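Ticket 1482: Shoe rack rocks on carpet-tile floor, lower shelf sits out of level
Product: Merrick two-shelf shoe rack, metal side frames
Opened by: Harriet Lyons
Assigned to: Rok Vukčević
Priority: 5
Status: Closed

Thursday, December 29, 2022, Harriet Lyons wrote:

Rack was assembled per the leaflet. It rocks corner to corner when a shoe is put down on the upper shelf. Lower shelf drops toward the right side. All bolts were tightened fully as each one went in. Floor is carpet tile, checked with a level, no problem there. Rack is against the wall in the entryway and holds slides only, nothing heavy.

Rok Vukčević replied:

Please confirm the following before we send parts.
Are both side frames the same way up? The crossbar should be at the same height on each.
Is the raised back board on the upper shelf at the wall side?
Does the rack still rock with all footwear removed?
A photo of the rack from above, loaded as normal, would help.

Harriet Lyons wrote:

Crossbars match. Back board is at the wall. Still rocks when empty. Photo attached.

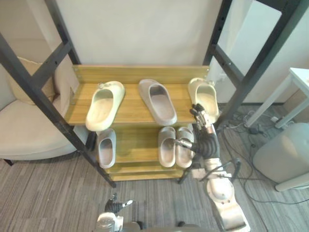 Attachment 1: rack from above, slides on both shelves

Rok Vukčević replied:

Shelf orientation is correct. Rocking with matched frames is usually caused by bolts tightened in sequence, which locks a twist into the rack. Procedure:

Take everything off the rack and move it away from the wall.
Loosen every bolt 2 turns. Do not remove them.
Stand the rack on the carpet tile and press down on both side frames until all four feet touch.
Tighten the lower shelf first, alternating left and right, then the bottom rail, then the upper shelf.
Check level front to back and side to side before the final turn.

If the lower shelf still drops, swap the right-hand bolts with the left and report back.

Harriet Lyons wrote:

Done. Rocking is gone. Lower shelf is level side to side. No bolts swapped. The leaflet should give the tightening order.

Rok Vukčević replied:

Leaflet comment forwarded to Mieke Claeys. Closing, no parts sent.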